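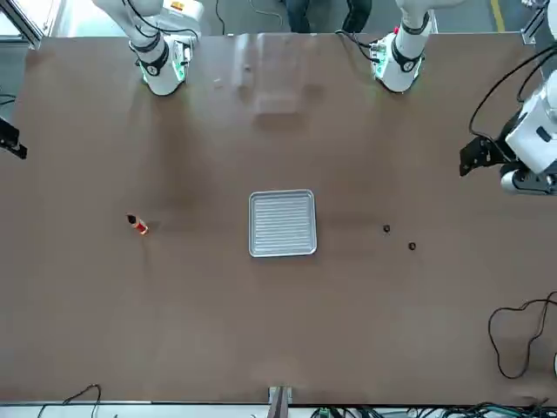 Brauner Tisch mit großer, flacher Platte

Staniforth Tischöl im Langzeittest

Eigentlich wollte ich im Oktober nur schnell den alten Esstisch meiner Schwiegermutter auffrischen, und dann ist daraus doch wieder ein halbes Projekt geworden (wer mich kennt, wundert sich nicht). Meine Freundin Freya Naylor schwört seit Jahren auf das Öl von Staniforth, und weil mir das Wachs von Bunano auf der Kommode immer so klebrig vorkam, habe ich mir die kleine Dose für 29 Euro gegönnt. Ja, das ist viel Geld für ein bisschen Öl! Aber man kommt wirklich weit damit, bei mir ist nach zwei Durchgängen noch gut die Hälfte drin.

Der Geruch ist angenehm, ein wenig nach Orange, und am nächsten Morgen war er schon verflogen. Aufgetragen habe ich es mit einem alten Baumwolltuch, immer schön in Faserrichtung, dann 20 Minuten warten und den Überschuss abnehmen. In der Anleitung stehen 8 Stunden Trockenzeit — ich würde lieber einen ganzen Tag einplanen, denn bei mir blieb die Teetasse abends noch leicht haften.

Und jetzt, elf Wochen später? Rotwein und Kaffee perlen ab, nur ein heißer Topf hat einen hellen Rand hinterlassen, den ich mit einem Tropfen Öl fast wegbekommen habe. Weniger schön finde ich den Deckel, der sich schon nach dem zweiten Öffnen verkantet hat — da nimmt man am besten einen Löffelstiel zu Hilfe. Von mir gibt es vier von fünf Sternen, und die Gartenbank kommt im Frühjahr auch noch dran.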